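# About Bilteck

Bilteck makes hand-held grippers for recording manipulation data, and we run the recording as a service for teams that would like someone else to do it. We sell one product, the Dretberg kit, in two versions. We also rent it. Most of our customers are university labs and small robotics companies training arms to do kitchen, packing or desk work.

We started as a repair shop for lab equipment. A customer kept bringing in printed grippers with cracked fingers and asked if we could make one that lasted a semester. The first batch was 20 units. They were heavier than they should have been, and the cable came out on the wrong side for left-handed people. Both problems were fixed in the second batch, and the body shape has changed very little between then and now.

## What we sell

The standard Dretberg kit is a pair of grippers with marker cubes, cables, a charger, two sets of spare finger pads and a printed setup sheet. The extended kit adds a backpack for the recording computer and a hard case. Either one can be bought outright or rented by the month, and rental customers can put half of what they have paid toward a purchase.

Finger pads wear out. On average a pair is good for 600 demonstrations before the grip starts to slip on smooth objects, and fewer if you work with rough cardboard. Replacements are sold in packs and take two screws to fit.

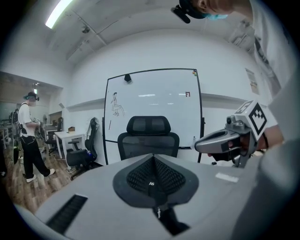
The rental kits are the same ones our own operators use. When a kit comes back we clean it, check the calibration against a reference board and replace the pads whatever state they are in. If a marker cube has been knocked, we swap it. A small dent in a corner is enough to throw off tracking, so please tell us if one gets dropped.

## Recording service

Customers who don't want to staff their own sessions can book ours. You send a task list and any special objects. We write a short protocol, record a trial set and send it to you before going further. That trial is included in the price. About a third of jobs change at this point, usually in how a task starts and ends, and it is much cheaper to change it then.

Operators are employees, paid by the hour and not by the number of recordings. Each one does two days of training before their work goes into a customer set. They work in short blocks with a break between, and they are expected to stop when their hands get tired. Tired hands make shaky data.

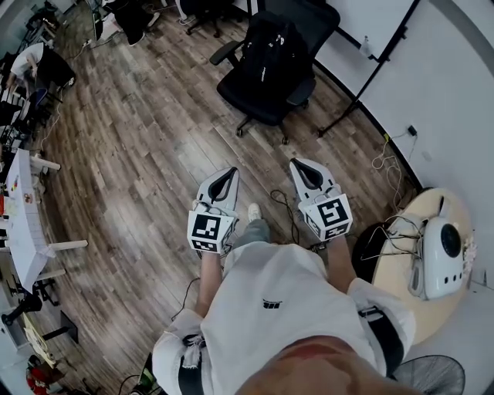
Last year we delivered 2344 hours of accepted recordings across 47 projects. "Accepted" means the recording passed our own review and the customer's. Anything rejected for tracking loss or a blocked view is recorded again at our cost.

Files are delivered on drives or by download. We keep a backup copy for 20 days after you confirm receipt, then delete it. Your recordings are not resold or used for anything else.

## Where we work

Our office is on the second floor of the Zanuditz building, with the workshop one floor down. Customers are welcome to sit in on a session, and many do on the first day of a project. Wear shoes you can stand in for a while. Street parking is hard to find before 10 a.m., but the loading bay on the side can be used for drop-offs.

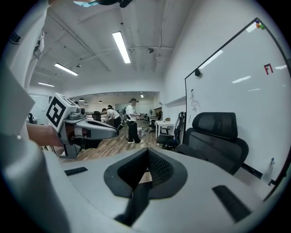
*Grippers at our office, with the whiteboard on the right.*

## Partners

Cárdenas molds our finger pads and has done so from the second batch on. Assembly and calibration are done in our own workshop.

## Getting in touch

For kit prices, rental dates or a quote on recording, use the contact form and tell us what kind of objects you plan to handle. We answer within two working days. The office closes for two weeks in August, and orders placed then ship when we are back.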